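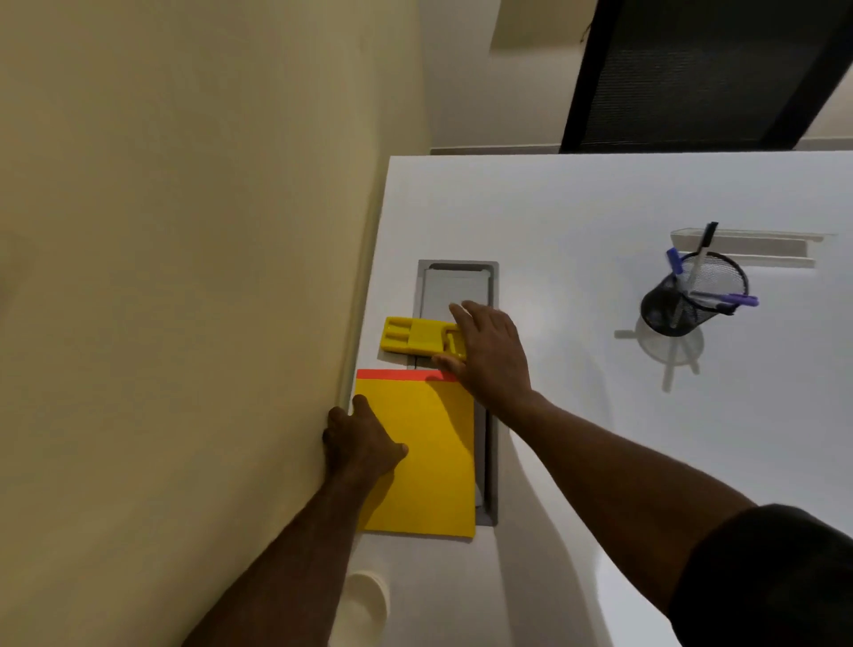
Marit Oyelle
Instructor in civic studies and author of Part One
Revised 10/21/22

Chapter 2
The Petition: Asking Together

In the last chapter we looked at the many ways one person can speak to a government: a letter, a phone call, a few minutes at the microphone during open comment. Now we come to one of my favorite subjects in this whole book, the petition. It is old, it is simple, and it is still wonderfully alive. People have been putting their names under a shared request for as long as there have been rulers who could read one (and for a good while before most of the signers could read it themselves).

A petition has a plain shape. Someone wants something done, or wants something stopped. They write down what it is. Then they ask other people to put their names beneath the same words. The last part is what makes it different from a letter, and it changes nearly everything about how the request gets written, carried around, and answered.

The Zurkgate Bus

Let's start with a case, and we'll keep coming back to it through the chapter.

The town of Fernik has a neighborhood on its eastern side called Zurkgate. One February, the city council announced that the evening bus between Zurkgate and downtown would stop running in the spring. Ridership was low, the notice said, and the money was needed to repair the bridge at Radebe. Most people in Fernik thought the bridge came first. The people who rode the evening bus were mostly night-shift workers at the Kudov bakery, students coming home from late classes, and older residents who no longer drove after dark.

Under the town charter, any petition with 400 valid signatures must be placed on the council's agenda and discussed in public. The council doesn't have to agree with it. It does have to talk about it with the doors open, and every member has to vote on the record.

The Zurkgate riders turned in 602 signatures. About 23 were thrown out during checking, most of them from people who lived outside the town limits or had signed twice. The petition passed the line with plenty of room, and the discussion was set for the next meeting.

Did they get their bus back? Partly! The council kept the evening service on weekdays and cut it on weekends. Some riders called it a victory and some were furious, and both groups had good reasons, as you will see when we read the statements they made afterward.

What a Signature Means

Think about what you are saying when you sign something. You might be saying "I want this." You might be saying "I don't care much, but it ought to be discussed." You might be saying "You are my neighbor, you're standing on my porch in the cold, and I'd like to be kind." All of these signatures look exactly the same on the page, and they all count the same when the clerk goes through them.

This is one of the great puzzles of petitions, and scholars have argued over it with real heat. One side says a signature is a weak thing, too easy to give to tell us much. The other side says the conversation before the signature is where the work gets done. Every time a Zurkgate rider knocked on a door, someone who had never thought about the evening bus had to think about it for a minute or two. I lean toward the second view myself, but I have tried to give both a fair hearing, and the readings at the end of the chapter are split between them.

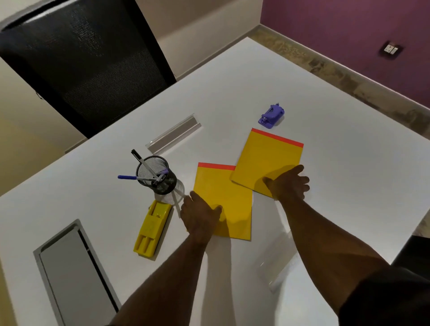
Two yellow notepads with red-orange strips along the top.

Writing the Ask

The sentence at the top of a petition is usually called the ask, and writing a good one is harder than it looks. Here is the first draft from the Zurkgate riders:

"We demand that the council respect the working people of this town and stop its attacks on public transportation."

It has energy, and you can hear how angry they were. But suppose you are on the council and you want to say yes. What would you do the next morning? The draft doesn't tell you. It also makes it hard to sign for anyone who likes the bus but doesn't feel attacked.

And the version they turned in:

"We ask the council to keep the evening bus between Zurkgate and downtown running on its present schedule."

It is quieter, and some of the riders missed the fire of the first one. A shopkeeper could sign it, though, and so could somebody who voted for every person on the council. The request can be granted or refused, and afterward everyone will know which. Keep the two versions in mind — you'll be asked to rewrite a few asks of your own before long.

Petitions and Their Cousins

Students often mix up the petition with other tools that involve collecting names. An initiative, where the law allows one, puts a proposed law in front of the voters. A recall asks voters whether an official should leave office early. An open letter may carry many names, but it usually has no legal effect at all and is written as much for the public as for the person it is addressed to. The Zurkgate paper was a petition in the narrow sense: it made the council discuss something, and the decision stayed with the council.

Words to Know in This Chapter

Ask: the sentence or sentences that state what the signers want.
Circulator: a person who carries a petition and collects names.
Threshold: the number of valid signatures needed before a petition has legal effect.
Validation: the checking of signatures against the rules, often by a town or county clerk.

Before You Read On

Find out whether your own town or county has a threshold for petitions, and where the rule is written down. Bring the exact wording to class. Some of these rules are surprisingly hard to find, so start with the charter and then try the clerk's office.

Section 2.1 begins with the circulators and what they learned on the doorsteps of Zurkgate.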